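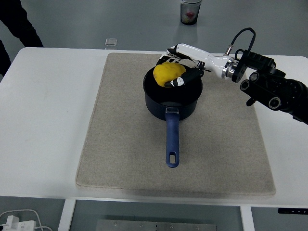
1. Inventory

Ignacio Navarrete listed the contents of his aunt's flat in Grancombe on a Sunday, working from a form supplied by Carroll. Item 216: saucepan, navy, blue handle, hole in handle for hanging. Item 217: felt mat, beige. The form had a column for condition and a column for claimant. Kanini Lukumay had claimed the saucepan by letter in May. So had Benjamín Insaurralde.

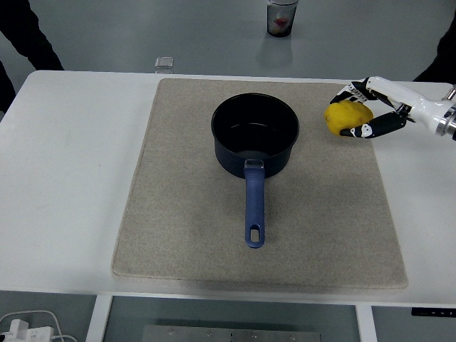

2. Dispute

Kanini's letter stated that the pan had been bought for lemon curd and used for nothing else. Benjamín's stated that he had boiled eggs in it for 2 years. Ignacio read both letters twice. He measured the handle, wrote down the figure, and crossed it out. Under claimant he entered his own name. Then he turned to item 218, a colander, which had no letters attached to it, and wrote "fair."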